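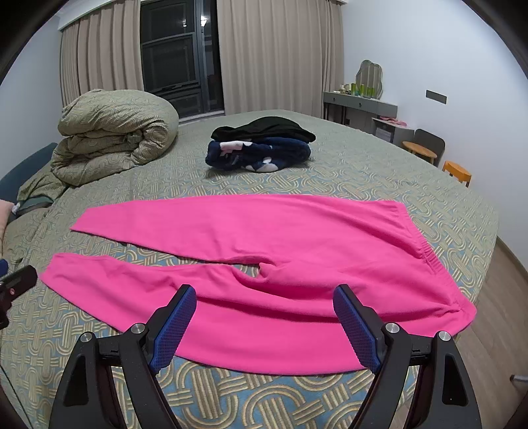

The bed is where most laundry gets folded, whatever the laundry room was designed for. It is the largest flat surface in the house, it stands at a decent height, and the dresser is usually a few steps away. A table has hard edges and a counter is never clear. So the clean load comes down the hall, lands on the bedspread, and gets dealt with there.

Fleece is the part of a winter load that causes the most trouble. T-shirts and pillowcases will lie down once they have been folded. Fleece springs back. A pair of fleece sweatpants folded in a hurry takes up as much drawer space as two pairs of jeans, and by February the drawer no longer closes.

Start by laying the pants out flat, full length, across the bed. Pull the bedding back toward the headboard first. A comforter left rolled at the top of the bed is fine, but a lumpy one underneath makes it hard to see whether the legs are straight. Smooth the seat with the flat of your hand, working from the waistband down. The fabric always gathers at the crotch, and that small bunch is what makes the finished bundle lopsided. Tug it out to the side before you do anything else.

Next, bring one leg over the other so the cuffs meet. The seat will stick out in a point. Fold the point in, and you have a long rectangle. From there the choice is between thirds and a roll.

Thirds work best on a shelf. Fold the cuffs up to the knee, then fold again to the waistband, and press out the air with your forearm. The elastic is the thickest part, so alternate directions when stacking: one waistband to the left, the next to the right. Otherwise the pile leans.

Rolling is better for a drawer. Begin at the cuffs and finish at the elastic, which holds the roll closed better than a cuff does. Children's pants can be rolled the same way, though the smallest sizes are easier to fold once and lay flat.

Printed fleece should be folded with the print facing out. Children who dress themselves look for the cartoon, and if they can't find it they will empty the drawer. Dark plain items can go on top of the stack or in a pile of their own.

Storage products can help a little. The Vetaver drawer divider is a plain spring-loaded panel that keeps rolls from spreading, and it fit all three dressers we tried it in. The Listus shelf bin is deeper, 20 inches front to back, and suits thirds. We liked the Detis vacuum bag less. It flattened fleece well enough, but the pants came out with creases across the seat that took a day on a hanger to drop.

Wash fleece inside out on a cool setting and skip the fabric softener, which mats the nap. Low heat in the dryer is enough. Take the load out while it is still slightly warm and fold it then, before supper if you can, or it will still be on the bed when someone wants to sleep.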